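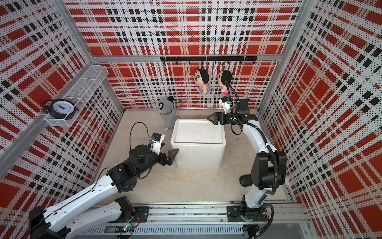
Up at half past five, could not get back to sleep. Ironed the black dress and then Fiifi's shirt, as he had left it in the bag. Porridge, two cups of tea. Korkor rang before seven to ask if the hymn sheets were with me or with her. They were with me, all 200, in the boot of the car where I put them last night.

Service at eleven. The chapel was full downstairs and they had to open the gallery. Ifor Landeg took it and kept to what we had asked for, apart from one extra verse at the end. He got Auntie's middle name right, which I had written out for him twice. Selorm read the tribute. He stopped once, near the part about the shop, and Aba went up and stood next to him until he could carry on. I thought he did well.

It rained at the graveside but not much. Six of the nephews carried her. Korkor held my arm the whole way back up the path and neither of us said anything.

Food at the hall afterwards. We had ordered for too few, but Aba had made a second pot of jollof at home and fetched it over, so it went round. The hall wants its money by the end of August. Collection for the hospice came to £740, counted by me and then by Fiifi. I will pay it in tomorrow.

People I had not seen in years. A man who worked with her at the laundry for 12 years told me she used to hide his sandwiches. I had never heard that. I took his address and must write to him - also to the cousins in Kumasi, who sent the big wreath, and to the doctor.

Home by six. Thirteen cards on the mat, opened four and left the others. Selorm is asleep in the back room with his shoes on. Korkor wants to start on the wardrobe this week. I said leave it until the stone is sorted out, and she said all right, but I expect she will ask again.

Had toast for supper. Cold ham still in the fridge, needs eating by tomorrow.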